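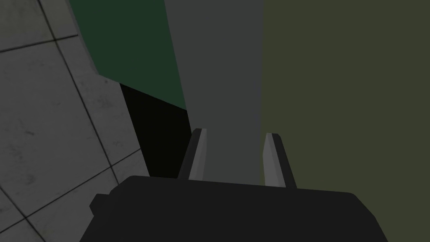 Was Edwin Omthorpe One Man or Two? A Report on a Family Tradition

Yaa Opoku
Local and Family History, second-year project
Supervisor: Yaw Boateng

The question

The Omthorpe family has been told for several generations that Edwin Omthorpe, a carter at Jelmont, left his wife, changed his name to Edwin Yorath and started again at Pinside. At least three family trees online repeat this. None of them gives a source. Two of them use the same misspelling of the wife's maiden name, so I am inclined to count them as one tree copied out by someone in a hurry.

I wanted to know whether anything written down at the time supports the story. My answer is that very little does, and that what there is could mean several things.

What the records say

Edwin Omthorpe was baptized at Jelmont in June 1851, the son of Thomas and Hester. The census of 1881 has him there with his wife, Sarah, and two children. In 1891 Sarah is listed as head of the household and calls herself a widow. I have found no burial for Edwin in the Jelmont register between those two dates, and I read every page of it, including the ones with water damage.

Edwin Yorath appears at Pinside in 1891, a carter, living with a woman called Ellen who is entered as his wife. I can't find a marriage for them. He gives his birthplace as "Jelmont or near." When he died in 1913 his age was put down as 62, and that fits the baptism well enough.

Those are the good points for the tradition. Now the trouble with them. Carter was one of the most common jobs in the district. A missing burial proves only that he wasn't buried in that churchyard, or that the clerk was careless, and this clerk skipped whole weeks. Ages at death were supplied by whoever went to the registrar, who often guessed. 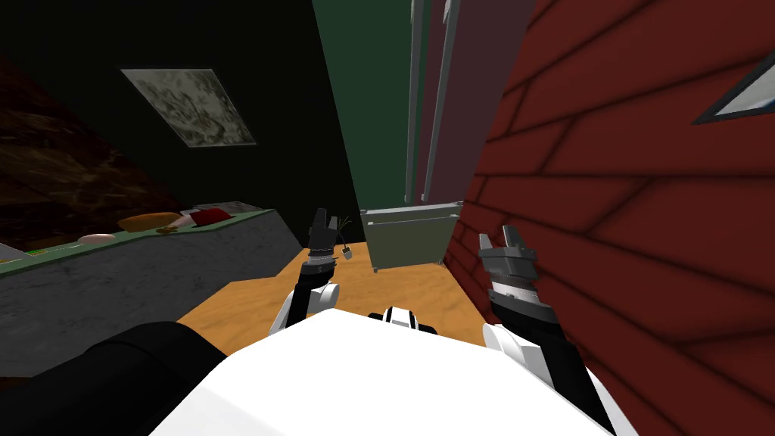 The birthplace is stronger evidence, but Yorath was a real surname in Jelmont. The baptism register has 22 children of that name in the years I searched, among them an Edwin baptized in 1849 to an unmarried mother, Ruth Yorath. The online trees never mention him. I could not trace him after the age of 12, when he was a farm boy on the Pinside road. He seems to me at least as likely to be the Pinside carter as Edwin Omthorpe is, and he would not have needed to change his name to do it.

The letter

The family's main exhibit is a letter, said to be from Ellen to one of Sarah's daughters, "confessing everything." I was allowed to see a typed copy. The original is reported lost. The copy is undated, and it says only that "your father spoke of you kindly and I was sorry not to have written." It is signed E. Yorath. If it is genuine it matters a great deal. However, the typist also made a copy of a second letter in the same bundle and altered the wording, as I could see by comparing it with the original, which does survive. She left out a debt and added a blessing. I don't accuse her of inventing the Ellen letter, but I can't rest a second marriage on it.

I also spoke with 6 descendants of Sarah. All of them knew the story, and four had it from the same aunt. The details varied: in one telling Edwin went to sea first, in another he was seen at a fair by his own brother and walked away. I searched the local newspaper for any notice of desertion or claim for maintenance and found nothing, though the run has gaps for 1884 and most of 1886.

Comments from my supervisor

Mr. Boateng read a draft and thought I was too hard on the letter. He pointed out that a person inventing a confession would surely have made it more of one. I take the point, and have changed "worthless" to "uncertain" in my notes. He also asked why Sarah would call herself a widow if her husband was living. Plenty of deserted wives did, to save face, so her entry can't settle it either way.

Still to do

The Pinside poor law papers have not been indexed, and I only got through the first box. If Sarah applied for relief at Jelmont, the guardians may have gone looking for Edwin and written down where they looked. There is also Ruth Yorath's will, which I ordered too late to use. Should it name a son at Pinside, the three online trees will need correcting, and I will write to their owners.

Submitted Mar 1, 2019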